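Budgeting a first arm cell for wire kitting: what am I leaving out? 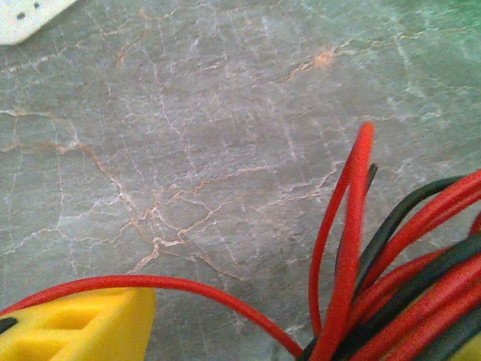

Page 1 of 1

Posted in: Automation > Buying and Budgeting > Small Shops

Keyvan Soltani
January 31, 2019

We build wire harnesses in short runs. Most of the labor that I would like to move off people is kitting: picking cut lengths of red and black hookup wire and placing them in the order the assembler uses them. The wire in the photo is typical of what the arm would have to deal with. Loops stand up out of the bundle, lengths cross over each other, and the ends point wherever they like.

I have a draft budget and would like it checked by people who have bought this kind of equipment. I am not asking whether to automate. The owner has agreed to a trial cell, with a purchase order to go out in July, and I need line items that will hold up.

What I have so far:

Arm: Nestov, the smaller of their two tabletop models. Quoted with controller, pendant and a base plate.
Gripper: two-finger electric, Rumura. Quoted separately. Standard fingers are $258 a pair, and I have put down one pair.
Wrist camera: Azimi, with mount and cable.
Fixtures: nothing yet. I assumed we would make them in house.
Integration: $2,000. This is a placeholder.
Spares: $500.

Volume is 949 kits on the current order, with a repeat likely. Kits are not identical, but they share most of their wire lengths. Wire is cut on a machine we already own and drops into a bin.

Specific points I am unsure of:

Should the camera be on the wrist or fixed overhead? The vendor sells both at the same price. I lean toward the wrist camera because it sees the wire up close at the moment of the pick.

Is one pair of fingers enough for a trial?

Is there a rule for what integration should cost relative to the hardware?

The work surface is the existing bench with a gray marble-patterned top. I would like to keep it if possible.

Tags: wire handling, end effectors, wrist camera, first purchase

jurner_fixtures

Your hardware lines look complete. The weak line is fixtures, where you have nothing, and it will decide whether the rest of the money does any work.

A tangle of flexible wire is a bad input for a two-finger gripper. The fingers close on one strand and lift several, or they close on a loop and drag the bundle. You can spend a long time on vision and grasp planning to improve that, and you will still get a success rate that no assembler would accept. It is cheaper to stop the tangle from forming. You own the cutting machine, so you control how the wire leaves it. Put a trough or a divided tray at the outlet, one channel per length, and the arm then picks from a channel where the wire is roughly straight and the end is where you expect it.

I would restate the budget this way:

Presentation tooling (trays, troughs, outlet chute): a line of its own. Get it quoted even if you intend to make it in house, so that the shop hours appear somewhere. In-house work with no number against it is the usual reason these projects run late.

Kit trays: a second line. The arm has to put the wire down in something with a known position. A flat bench does not locate anything. Budget for two trays per kit type at minimum, so that one can be loaded while the other is in use.

Fingers: three pairs. One pair stays standard. You will modify the second pair, probably with a V-groove or a soft pad, and you will get the first modification wrong. At $258 a pair this is the cheapest development work in the project. Ask Rumura for the finger blank drawing before ordering. If they will release it, you can machine your own and buy only one pair.

Cables: check the length from the wrist to the controller with the arm at full reach, then with the wrist rotated to its limit. Wrist camera cables are a wear item. Put one spare in your $500. A spare finger screw kit and a spare fuse set also go in there. The $500 will not cover a spare camera, and for a trial I would not buy one.

On integration, there is no ratio that I trust. I have seen it come in under the hardware cost and I have seen it at several times the hardware cost, on cells that looked alike on paper. List the tasks and price them: mounting, electrical, guarding, risk assessment, camera calibration, pick program, place program, operator training. I would expect $2,000 to be used up by the first three.

Guarding in particular is missing. A small arm still needs a risk assessment, and sharp cut wire ends carried at face height are part of it. Price it before you sign for the arm, as it can change which arm you buy.

For the bench top, keep it mechanically if it is flat and does not move. Bolt the base plate through it to the frame. A clamp on the edge will shift.

pickrate

wrist camera. we did overhead first and the arm blocked the view every time it came in to pick, so we paid for the second mount and cable anyway

also get a Nestov demo unit for a week before you commit. they do loans. send them a box of your real wire, not clean samples

Keyvan Soltani

Thank you both. I had not considered changing the outlet of the cutter. The maker of the cutter lists a stacking trough as an accessory, and I have asked for a price.

I have moved fingers to three pairs and added lines for trays and guarding. I will ask about the loan unit.

One follow-up on the bench top. Does the pattern matter to the camera?

bench_and_bracket

Yes, it can, and I would plan on covering it.

A surface with white and rust-colored veins gives the camera a lot of thin, branching, irregular lines. Thin branching lines are also what wire looks like to a simple edge or line detector. Red wire against gray separates well enough on color. Your trouble would be anything that depends on edges, and the warm-colored veins are closer to red than you want if the lighting changes color during the day. Black wire depends mostly on brightness, so shadows from the wire itself become a second problem.

Cost of the fix is low. A sheet of plain matte material in one color, held flat, in the pick area only. Choose a color that is far from every insulation color you run now and any you expect to run. Light gray or white is fine for red and black. If you later take on white or gray wire, you will need a second sheet, so make it easy to swap. Do not use anything glossy. Glossy insulation already gives you highlights along the curves, and you do not need reflections from the surface on top of that.

Add a light. I do not see one in your list. A diffuse light mounted near the camera, with its own supply, should be a line item next to the camera. Shop lighting is not controlled, and recalibrating color thresholds every time somebody opens a dock door is a labor cost. Some camera kits include a ring light. Ask Azimi whether theirs does, and whether the quoted cable carries power for it.

Keep the rest of the pick area plain as well. Bright yellow molded parts and white plastic housings near the wire are easy for color segmentation to reject, but they take up room the gripper needs, and a finger that meets a rigid edge on the way down will stop the cell. Decide on the clear zone before you lay out the trays. Measure it with the gripper fully open and the camera mounted, which is wider than the gripper drawing shows.

I disagree with the first reply on one item. I would not buy three pairs of fingers up front. Buy two, run the loan unit, and hold the money for the third until you know what shape you need. Same total, later commitment.

On wrist versus overhead, the wrist view has a cost that has not been mentioned. At pick height it shows a small area, so the arm has to move to a survey position, take a picture, then descend. That adds time to each pick. For a trial this is acceptable. Put the survey move in your cycle estimate now, multiply it by wires per kit and then by 949, and see whether the cell finishes the order in the time you told the owner.

Keyvan Soltani

The survey move was not in my estimate. With it included the cell is slower than an assembler on the short kits and faster on the long ones. I will run the trial on the long kits only and revise the proposal.

The current list is arm, gripper, two pairs of fingers with a third held back, wrist camera, light, spare camera cable, outlet trough, kit trays, cover sheet, guarding, and integration split by task. I will post the quoted totals when the trough and guarding prices come in.

Related threads
Leasing or buying a tabletop arm for a single order
Soft finger pads: what lasts on PVC insulation
Who pays for the risk assessment, vendor or shop?
Spare parts list for a first electric gripper
Cutter outlet trays, homemade and bought
Estimating cycle time with a wrist camera

Contact the moderators | Posting rules | © 2019 Jurner Shop Forum | Back to top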